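How to Get a Small Kitchen Sink Area Clean and Keep It That Way

I have lived in Seltesville for a good long while now, and for nearly all of that time I've had the same small kitchen with the same small sink. You can touch both walls if you stretch. When you cook every day in a room like that, the sink is where everything lands, and if the sink corner goes sour the whole room feels sour. So I've worked out a way of dealing with it, and several people have asked me to write it down, and it has ended up longer than I meant it to be. Get yourself a cup of coffee.

The whole job takes me an hour the first time and then very little each week after that.

What you'll need

Dish soap, any kind
White vinegar
Baking soda
2 sponges, one for dishes and one for everything else
An old toothbrush
A wire rack for drying things
6 clean cotton cloths (cut-up T-shirts are perfect, and so are old pillowcases)
A bowl or tub you don't mind scrubbing in

Step 1: Clear everything off

I mean everything. The soap bottle, the little dish with the rings in it, the plant, the scrubber you forgot you had. Put it all on the table or on a towel on the floor. I used to clean around things and I can tell you that I was really just pushing crumbs from behind one bottle to behind another.

While it's all out, wipe the bottoms of the bottles. They are always worse than you expect.

Step 2: Deal with the sponge first

It seems backwards to start with the sponge, but you're going to be using it on everything else, so please start there. Squeeze it out under hot running water until the water comes away clear, then work in a little dish soap, squeeze it a dozen times, and rinse again. If it still smells after that, it's done. Throw it out and don't feel bad. I write the month on the wrapper of each new pack, and the last one I opened said September, so you can see I'm not going through them at any terrible speed.

Now, where the sponge sits between uses matters more than how you wash it. It needs air on all sides. A saucer is no good, the bottom of the sink is no good, and those cute ceramic frogs with the open mouths are no good either, much as I love them. Put it up on a wire rack and let the air get underneath.

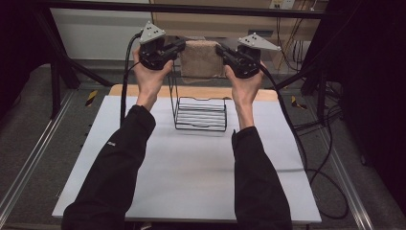

Huỳnh wrote in to say that standing the sponge on its narrow edge works even better than laying it flat, and that a thick one will dry overnight that way even in a damp house. I tried it for two weeks and have to agree. The only trouble is that a very soft sponge will flop over, so you may need to lean it against something. Thank you, Huỳnh!

Step 3: The basin

Sprinkle baking soda over the whole inside of the sink while it's damp - a light dusting, like sugar on a donut. Take the second sponge and go around in small circles, starting at the rim and working down to the drain. Rinse. If you have a stainless sink, finish by rubbing in the direction of the grain, which you'll be able to see if you put your face down near it and look toward the window.

For a white enamel sink, like my mother's was, let the baking soda sit for ten minutes before you scrub, and skip anything gritty or anything made of steel. Once you've scratched enamel, every tea bag you ever drop in there will leave its mark.

Step 4: The faucet and the gunky line behind it

You know the line I mean. There's a seam where the faucet meets the counter or the sink, and it collects a gray sort of paste. Dip the toothbrush in vinegar and run it along there, wiping with a cloth as you go. It might take a few passes. If you've got hard water crust on the spout, soak one of your cloths in vinegar, wrap it around the end, and hold it on with a rubber band for half an hour while you do something else. Keep the vinegar off natural stone, please. If your counters are marble or limestone, plain soap and water and some patience will do.

I have a Vomero faucet with a pull-down head, and the little rubber nozzles on it can be rubbed clean with a thumb. I had it for years before I tried that. The difference in the spray was remarkable.

Step 5: The drain

Pull out the strainer and wash it in your tub with hot soapy water, going at the underside with the toothbrush. Then pour half a cup of baking soda down the drain and follow it with a cup of vinegar. It will fizz in a very satisfying way. I'll admit that the fizz mostly freshens things up, and if your drain is truly slow you'll want a plunger or a drain snake. Leave it a few minutes, then run the hot tap for a good long minute.

Step 6: Wipe down the counter

Save this for last, after all the splashing. Warm water with one drop of soap is plenty. People use far too much soap on counters and then wonder why they feel tacky. Wipe once with the soapy cloth, once with a cloth wrung out in plain water, and once with a dry one.
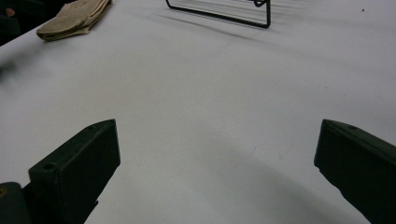 Work from the back toward yourself and fold the cloth over to a clean side whenever it starts to leave streaks. If there's a stain that won't come up, make a paste of baking soda and water, dab it on, and go have your lunch. Try it somewhere out of sight first if you're unsure about your surface. Tomato and turmeric are the stubborn ones in my house, and turmeric sometimes wants a second round.

Step 7: Put back less than you took off

My rule is that only things I touch every day get to live by the sink. For me it's the soap, the sponge on its rack, and a hand towel on a hook. The rings have a dish in the bedroom now. The plant went to the sill in the hallway and is doing much better there, poor thing.

Keeping it up

Every night, rinse the sink, squeeze out the sponge and put it back on its rack. Once a week, do the basin and the drain strainer. Wash the rack itself every 14 days or so, or sooner if you see spots at the joints where the wires cross. Dry it well with a cloth before it goes back, especially if the coating has chipped anywhere, or you'll get rust rings on the counter.

The cloths go in a hot wash with the towels. Skip the fabric softener, which makes them slide over water without picking any of it up.

Last updated 2023-03-08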